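Section 5: Getting Your Clips Ready for the Keselum Planner
Last updated October 2, 2018

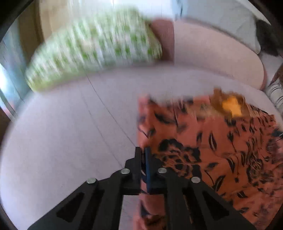
Fingers at the left border of the patterned cloth.

I like to start people on cloth. Tyyne Nieminen thinks that's mean of me, and maybe it is, but a cloth edge will show you fast whether your tracking settings are any good. You should have Keselum installed by now and one recorded session copied over. If not, go back to Section 4 and I'll see you in a bit.

1. Open the session in the Clips tab. Give it a minute — the thumbnails load slowly on older laptops.

2. Scrub to a spot where the fingers are right at the border of the cloth and hit Mark Contact. Pick one where the border is pretty straight. Bunched-up parts confuse the edge finder, and so does a busy print if you leave Texture Weight at the default.

3. Turn Texture Weight down to 43. I landed on that number with Rin Katayama after a long afternoon of black leaves on orange showing up as cloth edges. Plain towels are fine at the default.

4. Set Blur Cutoff to 593. Anything over that gets kept, anything under gets dropped. Fast camera moves smear the background cushions long before they smear the fingers, so draw the blur box around the fingers only.

Note: the blur box resets when you switch sessions. I forget this all the time.

5. Click Fit Path. You'll get a green line from the contact mark back to the first good picture in the clip. If the line jumps sideways, undo, move the mark a few pictures later and try again.

6. Export to the planner. Sarico arms want the "short" format, everything else takes "long."

Caution: don't export more than 3000 pictures in one go. The exporter doesn't warn you, it just quits, and your contact marks go with it. Save first!

Caution: never run a fresh path on a real arm at full speed. Play it in the simulator, then at the slowest setting with your hand on the stop button.

If Fit Path stays grayed out, you're probably missing the lens file for your camera. Section 6 covers that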